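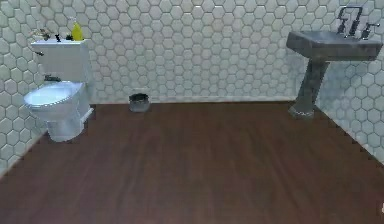

The Trisbridge Players will open their fall season this October with a new comedy called Atitska, and if the talk in the lobby after the last open rehearsal is anything to go by, it could be the warmest evening the old hall has given us in quite a while. The play takes place over one long night in a family apartment, and nearly all of it happens in the bathroom, the only room with a door that locks. The look the company has settled on is a plain one, with white hexagonal tile on three sides and a wide floor of reddish-brown planks running toward the back wall, and that leaves the actors a good deal of room to pace, argue and sit down on the floor together when the arguing is done.

Regular theatergoers will remember that the Players spent last season on familiar ground, with two mysteries and a holiday musical that sold very nicely and asked very little of anyone. I enjoyed all three (the musical twice, I admit, and the second time I brought a cushion), but it is a real pleasure to see the company put a brand-new script at the front of the season, where people will notice it. The play came out of the spring reading series, when it was done with scripts in hand on a rainy Monday to a crowd of some 115, and the laughter that night carried clear out to the box office.

Since then it has been through a good many changes. A neighbor who used to appear only as a voice on the phone now turns up in person, the second act is shorter, and the grandmother has been given a speech near the end that I will not spoil, except to say that you may want a handkerchief within reach. There is live music too, played by the Yao Street Trio from a spot just off to the side of the stage, mostly old dance tunes with one or two new pieces written for the show.

Atitska will play for three weekends in the main house, which seats 200, with evening curtain at 7:30 and Sunday matinees at 2. The running time is a little over two hours with one intermission - and yes, the coffee counter will be open again, with the lemon bars so many of you have been asking after. Tickets are on sale now at the box office and at the Naka Bookshop on the square, where you can also pick up a season pass covering all four productions.

The rest of the season brings a winter ghost story, a family show in early spring and, to close, a revival of the courtroom drama that the Players last staged before the balcony was rebuilt. Auditions for the ghost story will be held in the rehearsal room the week after Atitska closes, and newcomers are very welcome. Please bring a short piece of your own choosing and shoes you can move in.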